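Weston Oval Colander, Green: Review
By Abimbola Chukwu
2/13/18

I bought the Weston colander to replace a metal one that had started to rust at the rivets. It came from the Vancombe store near my office and cost less than lunch. I have used it most days for a month, mainly for fruit and salad greens.

The holes are small. Rice stays in, and so do lentils, but the water takes longer to go down than it did in my old one. A full load of spinach needs some 60 seconds and a shake. Pasta for two is fine. Pasta for five is too much for it.

The oval shape fits across my sink with the rim resting on both sides. The rim is wide enough to hold with oven mitts on. It does not stack with round bowls, so it lives on top of the fridge.

I run it through the dishwasher on the top rack and it has not warped. Tomato sauce left a faint stain that came out with baking soda.
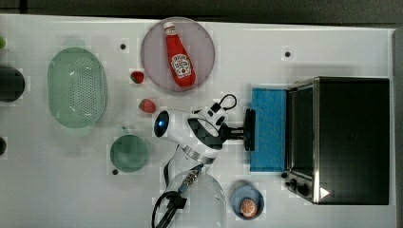
Kitchen > Colanders & Strainers

The small round dish in a similar green was bought separately. I use it for strawberry tops. The pink plate is a Pelupessy, which I reviewed in February of last year, and it still has no chips.

I would buy the colander again for a small household. If you cook for a crowd, get something deeper with bigger holes.

Rating: 4 out of 5
12 readers found this review helpful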